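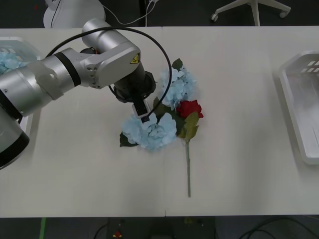

Flores artificiales de la colección Leso sobre una mesa blanca: dos hortensias de color azul cielo pálido y una rosa roja de tallo largo.

Clituvdale presenta Leso, su nueva colección de flores artificiales para la casa y los pequeños comercios

Última actualización: 6/8/21

La empresa Clituvdale, dedicada a la decoración floral sin mantenimiento, anuncia la salida a la venta de Leso, una colección formada por 18 variedades de flores artificiales. Las flores se venden sueltas, por tallos, para que cada cliente pueda preparar sus propios arreglos en su casa o en su local.

La colección fue mostrada por primera vez en abril a un grupo de floristas y dueños de tiendas. Según la empresa, la combinación que más interés recibió fue la de hortensia azul pálido con rosa roja. Las cabezas grandes de la hortensia dan volumen al arreglo, y una sola rosa es suficiente para poner el acento de color. El follaje verde se coloca entre las flores y cubre los espacios que quedan abiertos.

«Hemos querido que las personas sin experiencia puedan hacer un arreglo bonito en pocos minutos», explica Melahat Kılıçarslan, responsable de diseño de Clituvdale. «Recomendamos empezar con las flores acostadas sobre la mesa. Así se ve bien la distancia entre una y otra, y se puede cambiar el orden antes de atar los tallos. Yo misma trabajo siempre de esta manera, también con los arreglos pequeños.»

El tallo de la rosa se entrega en su largo completo y puede cortarse con un alicate según la altura del florero. Para la limpieza se aconseja un pincel suave y seco. No es conveniente dejar las flores muchas horas al sol directo, ya que los tonos azules pueden perder intensidad con el tiempo.

La primera producción es de 3.000 tallos. De ellos, 300 quedan reservados para los talleres de arreglo floral que Clituvdale organizará en su sala de la calle Doherty. Cada taller tendrá una duración de 2 horas e incluye el material necesario, que el participante se lleva después a su casa. La inscripción se hace directamente en la sala.

La colección Leso está disponible desde hoy en la tienda de Clituvdale y en los puntos de venta Govlow. Los comercios que deseen recibir el catálogo y las condiciones para pedidos al por mayor pueden solicitarlos al departamento de ventas de la empresa.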